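Venue Safety Walk-Through: Matside Hall
Regional Wrestling Meet, January
Completed by: Rahel Strebel
Second check: Salvador Barreto
Start of walk: 6:45 a.m. Doors to ticket holders: 9 a.m.

Marking: OK = no action. FIX = must be done before doors open. WATCH = acceptable, check again between sessions.

1. ENTRANCES AND TICKET CHECK

1.1 Main doors open outward and latch back fully – OK

1.2 Side doors (Abreu Street side) unlocked from inside – OK
Push bar on the left door is stiff but releases on the first push. Reported to the hall office last season as well.

1.3 Ticket lines marked and clear of the exit path – FIX
The line for single-session tickets was taped straight across the path from the side doors. Salvador moved it to run along the wall. Day-pass line stays where it is. Rechecked 8:10, OK.

1.4 Entry mats flat, no curled edges – OK

1.5 Ramp clear and handrail firm – OK
Sand put down at the foot of the ramp. Have a second bag ready for the afternoon.

1.6 Session changeover plan posted at both ticket tables – FIX
Only the Clornitz gate table had a copy. Second copy taped up. The morning crowd must be out before afternoon tickets are scanned, except for day passes, who may stay in their seats.

2. SEATING

2.1 Posted capacity matches tickets issued – OK
Posted limit for the hall is 803 including athletes and officials. Sales office confirms both sessions are under it.

2.2 Bleachers fully extended and locked – FIX
North bank, second section from the scoreboard end, was not locked. The pin was in but not turned. Hall staff locked it while I stood there. All other sections checked by hand.

2.3 Aisles and steps clear, edge strips in place – WATCH
One edge strip is lifting on the south bank, row 6. Taped for today. Needs gluing before the next event.

2.4 Wheelchair spaces open, with companion seats – OK
Ushers were told last year not to let team bags pile up there. Tell them again.

2.5 Rail at top row firm – OK

3. COMPETITION FLOOR

3.1 Mats joined and taped, no gaps – WATCH
Mat 2 has a seam that opens slightly when you walk on it. Retaped. The mat crew will look at it at each break.

3.2 Mats cleaned and dry – OK
Cleaned at 6 a.m. per the crew sheet. Next cleaning is between sessions. Please allow the full 30 minutes this time, even if the morning runs long.

3.3 Clear space around mats – FIX
Scorer's table at Mat 3 was too close. Moved back to the floor mark. Coaches' chairs were also over the line on the same side.

3.4 Cables covered – OK
Clock and scoreboard cables are under rubber covers. The Lirberg sound cable runs overhead.

3.5 Warm-up area separated from spectators – WATCH
Rope only. Worked last year with a marshal at each end, but there is one marshal on the morning list. Rahel to ask for another.

4. FIRST AID AND EMERGENCY

4.1 First aid room open, signed, and staffed from weigh-in – OK

4.2 Stretcher route from floor to ambulance bay – FIX
Two equipment carts in the corridor. Moved to the storage room. Please do not use the corridor for parking carts during changeover.

4.3 Extinguishers in place and in date – OK

4.4 Exit signs lit – OK
The one over the Clornitz gate flickers. Electrician called.

4.5 Announcer has evacuation script – OK
Read through with the announcer at 8:20. Meeting point is the far end of the lower parking lot.

5. OFFICIALS' KITCHEN

5.1 Extinguisher and fire blanket within reach of the door – OK

5.2 Outlets and cords near the sink – OK

5.3 Floor dry, trash bins lidded – WATCH
Bin was nearly full before anyone had arrived. Empty it at the lunch break. 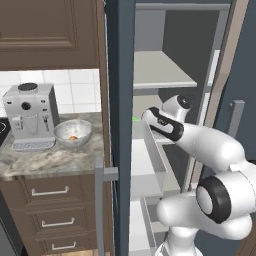 5.4 Access limited to officials and crew – FIX
Door was propped open with a chair. Chair removed. Athletes and parents use the concession stand in the lobby.

5.5 Hot drinks carried onto the floor in lidded cups only – WATCH
Same comment as last year. Chief official will mention it at the 8:30 briefing.

6. OUTSIDE

6.1 Fire lane clear – OK

6.2 Parking lot lights working – WATCH
Two out at the lower end. The afternoon session finishes after dark, so a marshal with a flashlight will stand there. The lower lot holds 80 cars and should be filled last.

6.3 Team bus drop-off coned – OK

OPEN ITEMS AFTER WALK

Glue edge strip, south bank (hall office)
Second marshal for warm-up area (Strebel)
Clornitz gate exit sign (electrician)
Push bar, side door (hall office)

All FIX items closed at 8:40 a.m. Doors may open on time. Barreto to repeat sections 2 and 3 between sessions and initial this sheet.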